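Selvaraj Akanda
Parcels, post rooms, complaints. Ollberg.
July 2018

I've been sent the new Fornico guide to handling small parcels and asked what I think of it. I think it's 40-odd pages to tell us to put the big ones at the bottom. A few notes, in no sensible order.

Claim on the first page: a sorted shelf saves "up to 1,000 searches a year". Searches of what? By whom? If I look for a parcel, find it, and then look again in case there's a second one for the same person, have I searched once or twice? They don't say.

Their test site handled 1,072 parcels and 273 of them are described as "difficult". I went looking for what difficult means. It's in a footnote. It means the label wasn't on the largest flat side. By that rule most of what comes through any post room I've worked in is difficult.

I don't mind a standard. I mind a standard written by somebody who pictures every parcel as a clean new box with four square corners. Plastic mailers get half a page. Half a page! They are the thing that slides off the shelf, hides under the boxes and ends up marked as missing.

The mailer advice, in full: lay flat, label up, do not fold. Fine. Now try it with a stuffed one that has gone round like a pillow. It will lie any way it likes.

Someone will say stand them up in a rack. We bought a Brolteck rack for this. The thin ones flop over and the fat ones don't fit between the dividers. It holds umbrellas now, and it's quite good at that.

What does work, in my experience, is dull. Boxes on one shelf, bags in a deep tray, and anything with a damaged label put aside and dealt with first, while the person who took it in still remembers where it came from.

That last bit isn't in the guide at all. Damaged labels are "to be referred to the carrier". Have you ever tried referring a label to a carrier? I have. I was on hold long enough to eat lunch and wash up after it.

Torn labels aren't always as bad as they look. If the barcode is whole it will often scan even with the corner gone. If the name has gone but there's a printed number, write the number on a bit of paper and tape that to the box — on a plain part, well away from the barcode.

And go easy with the tape. There's a belief that more tape means a safer parcel. Tape over a barcode can catch the light so the scanner sulks, and cloudy tape over an address is just a slow way of rubbing it out. The guide, to be fair, does say this. Page 31. Should be page 1.

The Bepari people have been telling everyone that coloured stickers solve the whole thing. One colour for each floor. I gave it a fair go. It worked until we ran out of green and started using yellow "for now", and then there were two sorts of yellow.

I'd still take the stickers over the Fornico shelf plan, which has nine zones. Our shelf is the width of a door. I could fit nine zones on it if everyone ordered matchboxes.

Anyway, it's all labels in the end. Corrugated box, plastic mailer with tape across the label, small brown box with a torn one, in that order:

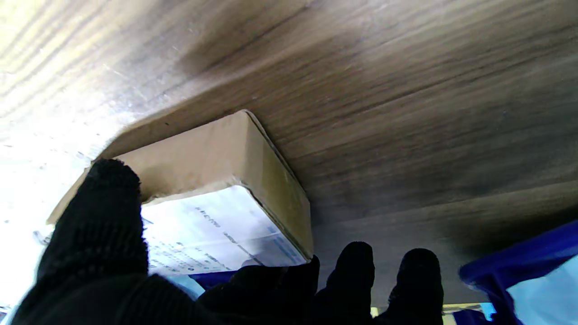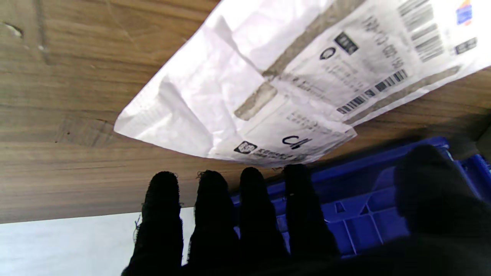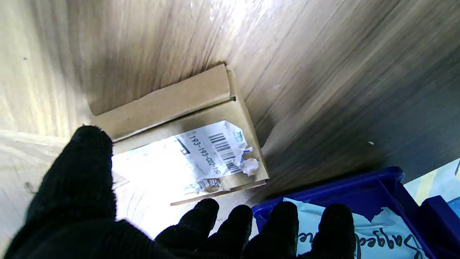

Someone asked me this by message: if I'm reusing a box, do I have to peel the old label off, or can I just stick the new one on top?

Sticking the new one on top is fine if it covers the old one completely, barcode and all. If any of the old barcode would show, peel it off or black it out with a thick marker. Check the other sides too, as there may be a second one.

Will report back if Fornico reply about the footnote. I'm not waiting in for it.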